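Blocos intertravados Hindier na nossa ruela: a minha opinião

Já me perguntaram tantas vezes pelo piso da ruela que resolvi escrever isto de uma vez. Quando os condóminos decidiram refazer o pavimento entre as duas filas de casas, eu queria betuminoso e pronto. Perdi a votação. Ficámos com os blocos cinzentos da Hindier, modelo Wenthorpe, assentes em espinha, e passados 3 invernos tenho de dar o braço a torcer (quase todo, vá).

A compra

Encomendámos 1.968 blocos para começar e não chegou. Com os cortes junto aos lancis e as peças partidas na descarga, a conta final foi de 2.225. Se forem fazer uma coisa parecida, peçam folga logo à primeira, porque a segunda entrega demorou 20 dias e andámos esse tempo todo a saltar por cima de areia com os sacos das compras. A cor bateu certo entre os dois lotes, coisa que eu já dava por perdida!

No dia a dia

Para andar de carro é uma maravilha. Entra-se e sai-se dos lugares cobertos sem solavancos, e o barulho dos pneus é menor do que eu temia - ouve-se um ronronar baixinho e mais nada. As malas de rodinhas são outra história. Quem chega de viagem às seis da manhã acorda a rua inteira, e não há espinha que valha.

O desenho envelhece bem, gosto mais dele agora do que no primeiro mês. Já o cinzento é um bocadinho triste no verão, com o sol a pique. Se fosse só eu a escolher, tinha ido para um tom mais quente.

Com humidade

Era o meu maior medo, confesso, por causa dos sapatos de sola lisa. Até hoje não caí, mas com o piso molhado ando mais devagar e aconselho o mesmo. E com humidade o cinzento ganha outra graça, fica com um brilho bonito ao meio da ruela:
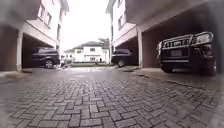
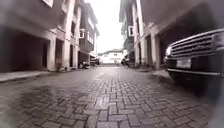
Limpeza e manutenção

Uso o detergente Clunix diluído, escova dura e mangueira, uma vez por ano, em janeiro. Nas manchas de óleo resulta à segunda passagem, o musgo das juntas dá mais luta. Para repor a areia experimentei a da Lengyel, fininha, que entra bem com a vassoura mas tem de ser posta em dia seco, senão empapa tudo (aprendi à minha custa). Ah, e guardem os blocos que sobrarem! Já precisámos de trocar dois e foi coisa de meia hora, com uma chave de fendas e um maço de borracha.

Voltava a comprar?

Voltava, e desta vez votava a favor. Tiro uma estrela pelo atraso da segunda entrega e pelo concerto das malas. Quatro em cinco.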